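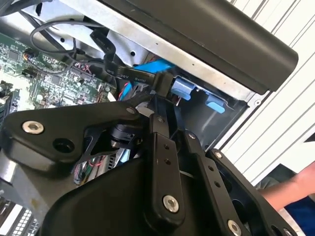

Gripper notes from the drive-swap work at Vadthorpe. Two grippers on the same Skikanmont arm, same wrist camera, same desktop chassis. The job is pulling hard drive carriers out of the cage by their blue tabs and putting them back. Long thread, mostly dull.

The contenders: the Findard, a plate-and-linkage parallel gripper, black, lots of hex screws. And the Tănase, a slide-type parallel gripper with a single ball screw. Both two-finger. Both bought with our own money, no loaners.

Why this task and not blocks in a bin: the tabs are small, the carrier has to come out straight, and there are cables near everything you'd like to move through. It punishes sloppy wrists. It also looks like work someone might want done.

Total attempts logged across both grippers: 1,262. An attempt starts when the wrist crosses the plane of the open side and ends when it crosses back out, with or without a carrier. Aborts count as attempts. I know some people leave those out. I don't.

Clearance first. On paper the Findard is the worse choice. The linkage arms swing outward as the fingers open, so the widest point of the gripper isn't at the fingers, it's further back at the side plates. You find this out when the fingers are happily at the tab and a side plate is leaning on a cable.

The Tănase stays the same width whatever the fingers are doing. Much easier to plan for. The collision model is a box. I had it set up before lunch.

The Findard collision model took me two goes. First version used one convex hull for everything, fully open. It was safe and it refused to enter the case at all. Second version has separate hulls per link, updated from the jaw position. That one works, at the price of a slower planner.
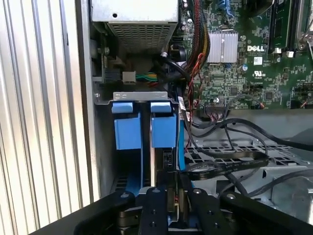

The approach line matters more than the grip. I come up under the tabs with the fingers pointing into the case and the gap between the fingers lined up on the gap between the two carriers. Then a sideways offset to whichever carrier is next. One reference pose, two offsets.

Before that I had a taught pose per carrier. They drifted apart over time as I touched up one and forgot the other. Don't do that.

On the camera. It sits at the wrist looking along the fingers, so the gripper takes up the bottom of the view. With the Findard the plates eat a fair bit of it. With the Tănase you lose less, but the body sits higher in the middle and hides the fingertips at close range. I'll take losing the corners over losing the tips.

Exposure was a nuisance. The ribbed side panel throws light back and the drive cage sits in shadow below the power supply. Auto exposure follows the panel and the cage goes to mush. I now meter on a fixed window over the cage and let the panel blow out. There's nothing on it I need.

Someone will ask about depth. I tried a depth camera in the same mount. Bare shiny sheet metal full of slots is close to the worst thing you can show it. The heatsink fins came back as a lump, the vent grilles came back as noise. Colour image plus a known chassis model did better on every run I compared.

The tabs are at least a gift. Light blue plastic against grey metal, simple threshold, done. If they were black I'd be writing a different thread.

Grip force. The Tănase has current limiting and the docs say how it maps to force. The Findard gives you a number from 0 to 100 and no units. I put a load cell between the fingers and made my own table. It isn't linear and the bottom end is flat – anything under 31 gives the same force as 31.

So the Findard has a floor on how gently it can hold. For carriers that's fine. For anything you'd describe as delicate, check before you buy.

Repeatability of the closing position was better on the Tănase, as you'd expect from a screw. The Findard has play in the pivots. You can feel it with your fingers. With the jaws closed on something it mostly goes away.

The play turned out useful on insertion. A carrier that's slightly off line will push the Findard fingers over and slide in. The Tănase holds it rigidly off line and the arm sees a force spike and stops. Correct behaviour, but it stops a lot.

I could get the same give in software with the arm in a compliant mode. I did try. The Skikanmont controller lets you set stiffness per axis but only changes it when the arm is at rest, so you pay for a pause on the way in and another on the way out.

Lenuța Tudose asked whether a compliant wrist plate would fix this for the Tănase. Probably yes. It also adds length between the flange and the fingers, and I'm already near the joint limit when I reach the bottom of the cage. Haven't tested it.

Cables. SATA leads lie across the floor of the case and they move when you bump them, so yesterday's plan isn't today's. I don't model them. I check the path region in the camera view before the last stretch, and if there's something dark and long where there shouldn't be, abort and retry from higher up.

That check has false alarms. Shadows under the cage look a lot like a black cable. I live with it. The other kind of mistake is hooking a lead with a side plate and pulling a connector, and I've done enough of that for one project. 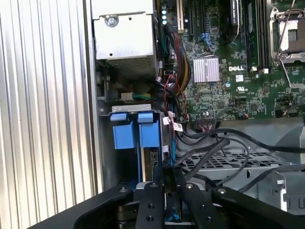

Screws. Check them. The Findard has exposed fasteners on the fingers and along the links, and the small ones lower on the finger faces had started to back out by the end of the first batch. A drop of medium threadlocker and they've stayed put since. I should have done it at assembly. The manual doesn't mention it.

The upside of exposed fasteners: fingers come off with one hex key in a couple of minutes. On the Tănase you have to take the cover off first, then re-home the screw after. I changed fingertips 7 times during testing, so this became a real cost.

Fingertips, then. Stock rubber on the Tănase was too thick to get past the tabs cleanly. Stock faces on the Findard were bare and slipped on the smooth plastic. I ended up with thin silicone tape on both. It wears at the leading edge and wants replacing before it curls.

Controller side. Findard talks Modbus over RS-485 and answers when it feels like it. Worst reply I logged took up to a few control cycles, and nothing in the message tells you the position you're reading is old. I timestamp on receipt and throw out anything stale.

Tănase is on its own Ethernet port with a sane protocol and a status word that means what it says. Cleanest part of the whole setup. If you only care about integration time, stop reading and buy that one.

Cable routing along the arm goes the other way. The Findard has one thin lead. The Tănase has a stiff Ethernet cable plus power, and with the wrist turned over to reach into the case, that bundle wants to be exactly where the elbow is going.

What I'm keeping on the arm for now: the Findard. Reasons in order: the give during insertion, quick finger changes, one lead. Reasons it annoys me, also in order: stale position reads, outward swing of the links, no force units.

For open bench work with room on both sides I'd swap that around and use the Tănase. I wouldn't read my preference as general. It's one chassis layout, one arm, one cage.

I haven't split the success rates out by gripper in this thread on purpose. The fingertip changes fall unevenly across the two sets and a bare percentage would be misleading. I'll post the log with the tip version in its own column once I've cleaned up the labels.

Next job is the memory slots. The locking clips need a push at the end and not a pull, and neither gripper has a good surface for it. Current idea is a small printed nub on the outside of one finger. If you've done this with a two-finger gripper and no tool change, I'd like to see your fingertip drawings.

Small correction to the force post above: the flat part of the Findard table is on closing only. On opening it behaves differently and I haven't measured it properly.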